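Silent install works by hand but fails when pushed from the deployment server

Posted by Relu Roman in Packaging and Deployment
Tags: msi, silent install, system account, exit code

I look after the desktops at a firm in Stastholm and I'm trying to push the Stunora client to 138 machines. The package is an MSI with a transform that sets the licence server and turns off the first-run wizard.

If I log on as a local admin and run the command line from a prompt, it installs quietly and the client opens with the right settings. When the same command goes out as a required deployment, most machines come back with exit code 1603. A few say success but the client then asks for the licence server, as if the transform had been ignored.

The source files are on a share. Domain Users has read access to it. Machines are a mix of desktops and laptops, all on the same build. I have tried redistributing the content and it made no difference. The log on one failed machine mentions "error applying transforms" near the top and then not much else.

Is this a permissions thing or is the transform broken?

Vignesh Rajan
Permissions, most likely. When you run it by hand it runs as you. When the deployment agent runs it, it runs as the local SYSTEM account, and on the network that shows up as the computer account. Computer accounts are not members of Domain Users, so they can't read your share. Add Domain Computers with read on both the share and the folder itself – people often do one and forget the other.

You can test this without deploying anything. Open a prompt as SYSTEM on one of the failed machines and try to list the share. If you get access denied, you have your answer.

I would also stop running it from the share. Put the MSI and the MST in the same source folder, let the agent download them to its cache and use relative paths in the command line. Laptops on a slow link will thank you for it.

Chang-ho Ko
We had 1603 all over the place last August and just re-imaged the lot. Worked for us. Might be worth checking the antivirus too.

Hyun-seo Woo
Vignesh is right about the share, but that doesn't explain the machines that reported success and lost their settings. Check two things on those.

First, look at whether the client was already there. If someone had installed the same version by hand, the installer goes into maintenance mode and a transform given at that point is not applied. It still returns 0. You need to uninstall first, or push the setting some other way.

Second, see where the transform writes the licence server. If it goes under HKEY_CURRENT_USER, then an install run by SYSTEM writes it to SYSTEM's own profile and the person at the desk never gets it. Move it to HKEY_LOCAL_MACHINE if the client will read it from there. If it won't, set it by group policy preference for each user.

Turn on verbose logging with /l*v and write the log to a local folder, C:\Windows\Temp for instance. Search it for "return value 3" and read the lines just before that. I'd send the new version to 17 machines and leave it overnight before doing the rest.
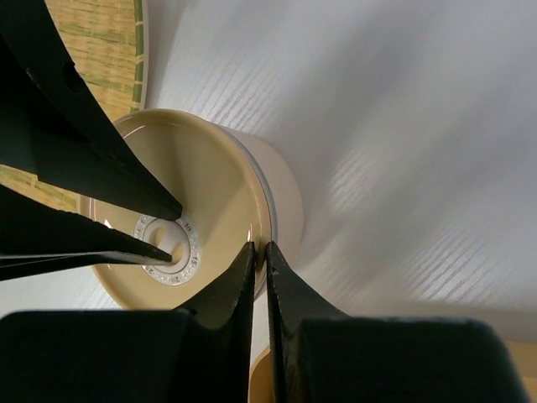 Also put a detection rule on the product code and the registry value together, so that a machine with the client but no licence server counts as not installed and shows up in your report.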